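4.2 Morning contact and the reasons behind absence

The second part of the study looked at what happens on the first morning that a child is missing. In the schools we worked with, the register closes at 9:15, and until that time the office staff do not know if a pupil is late or absent. Before the project, each school had its own way to continue from this point. In Ulham Primary the office called the family before lunch. In Skokum School a text message was sent in the afternoon, and a call was made only on the second day. Both schools believed that their way was the usual one, and neither had written it down.

From September we asked both schools to follow the same order of steps. A message goes out at 9:30. If there is no answer by 10:15, a member of the office staff calls the first number on the contact sheet, and after this the second number. The reason that the family gives is written in the words of the family, and it is coded only later. This last point was important for us. In earlier work on attendance the reasons are often chosen from a short list at the moment of the call, and we suspected that much information is lost in this way. A mother who says that her son did not sleep and has a small cough will be recorded as "illness", and the question of sleep disappears.

The data set contains 837 first-day absences. The calls were logged with Cerkovex, the attendance software which both schools already had, so that no new program had to be learned. We exported the free text at the end of each half term and removed all names before coding. Two coders read the notes separately. When they did not agree, they discussed the note until one code was chosen, and the first choice of each coder was kept in a separate column.

The first reading gave us 29 codes, many of which were used very rarely. We joined the codes that described the same morning problem and finished with 20. The largest groups were illness, medical appointment, and a group which we named "the morning did not work". In this group we placed the cases in which the child was well and the family had planned to come, but something small went wrong between waking up and leaving the house. Typical notes mention a missed bus, a missing shoe, a younger brother or sister who needed care, or breakfast that started too late. This part of the analysis treats the home before school as a place with its own timetable.
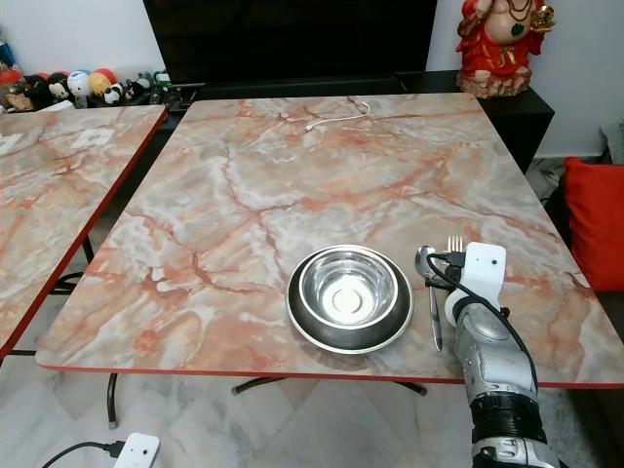
Mahmoudi objected at this point that a late breakfast is not a reason for a full day of absence, and that the school should ask why the child did not simply come at ten. We think this objection is correct and it changed our coding. We went back to the notes and marked every case in which the child could have arrived late but stayed at home. In many of these notes the family says openly that they were afraid of the late mark, or that the child did not want to walk into the classroom when the lesson had started. One parent wrote that it felt better to miss one day than to be seen at the door.

This result was not expected by the schools. Both of them have a strict policy on punctuality, and the policy is well known to the families. The late book is kept at the front office, the child must sign it, and after several late marks in one half term a letter goes home. An absence with a reason does not produce such a letter until much later. From the side of the family, then, the rules can make absence look like the smaller problem. We do not claim that the letters cause absence. Our data cannot show this, and we had no period in which the letters were stopped. But the order of the two consequences is visible to parents, and some of them described it very exactly.

The time of the first call also deserves a comment. When the family was reached before 10:15, the office staff could say that the child was still welcome that morning, and in some cases the child arrived before lunch. In Skokum School this sentence was added to the text message from January. The staff told us that they liked the new message more than the old one, which only asked for a reason. In Ulham Primary the message stayed the same during the whole year, because the wording had to be approved together with other letters and the approval came late. The comparison between the two schools is therefore weak on this point, and we report it only as an observation.

There are other limits. The free text depends on who writes it. One member of staff wrote long notes with whole sentences, and another wrote two or three words, so that the same conversation could give us very different material. Calls in a language other than English were often summarized by an older brother or sister, and we do not know what was left out. We also have no notes for families who never answered. These cases were coded as "no contact", and they should not be read as cases without a reason.

Figure 3. Mornings at home.

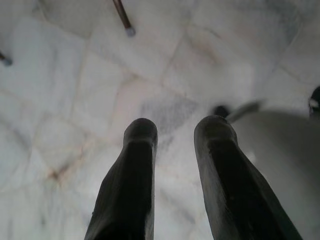
Should a school stop recording lateness in order to improve attendance? The record itself is useful and we would keep it. The office needs to know who is in the building, and a pattern of lateness is often the first sign that a family needs help. What we suggest to change is the response. A late arrival after a contact from the school could be entered with its own mark, outside of the count that leads to a letter, and the child could go to the classroom with an adult instead of signing the book alone.

Skokum School has agreed to try this mark in the next school year. The details were still under discussion in July, in particular the question of how long after the call the child may arrive and still receive the new mark. The teachers asked for a fixed hour, and the office staff preferred to decide case by case. Section 4.3 returns to this question with the interviews of the teachers.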